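Rätsep Names January Release for Middle Grade Novel "The Ferry Ledger"

Children's publisher Rätsep has acquired world English rights to "The Ferry Ledger," a middle grade novel by Kerubo Tanui. The book will be issued in hardcover and e-book in January under the Mumetti imprint. An unabridged audio edition, read by Subira Wanyama, will be available on the same date.

The novel is intended for readers in grades 4 through 7. It is Tanui's second book for this age group and her first with Rätsep.

Set in the invented lake port of Zindgate, "The Ferry Ledger" follows 11-year-old Amina, whose grandfather kept the passenger records for the town's only ferry. When the ferry company closes its office, Amina is given the last ledger and finds that one crossing has been entered twice, in two different hands. The narrative alternates between her search for an explanation and ledger entries from the year her grandfather started work. Chapters are short, and each opens with a page from the ledger set in a separate typeface.

"The first draft had no ledger pages in it at all," said Tanui. "I wrote them for my own reference, to keep the dates straight. My editor asked to see them and then asked for more."

The text was edited by Halima Ondieki, editorial director of Mumetti. Interior maps and jacket art are by Kimutai Chege.

"Readers of this age are often given historical fiction with the research left out," said Ondieki. "Kerubo's book shows the research being done, including the parts that lead nowhere - and the plot depends on them."
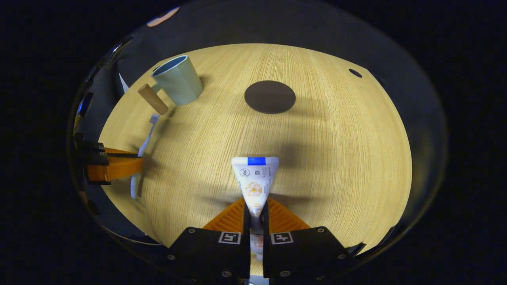
Classroom and Library Materials

A teaching guide will be supplied at no charge to schools and public libraries. It contains 78 discussion questions arranged by chapter, a glossary, and four writing exercises based on primary sources. The guide was prepared by Naveed Chaudhry, a former fifth grade teacher, and follows the order of the novel. It can be used for whole-class reading or for small groups.

A library binding with a sewn spine will be sold through Grarier, which handles school and library distribution for all Mumetti titles. Orders placed before publication ship with the printed guide. Later orders include a download code.

Advance Copies

Rätsep is printing 945 advance reader copies for reviewers, booksellers, and librarians. Requests should state the name of the publication or institution, a mailing address, and the preferred format. Digital review copies are also available. Advance copies are uncorrected proofs - quotations should be checked against the finished book.

About Mumetti

Mumetti publishes fiction and narrative nonfiction for readers ages 8 to 13. Its list includes stand-alone novels, short story collections, and books in translation. Mumetti is an imprint of Rätsep.

Review copy and interview requests: Publicity Department, Rätsep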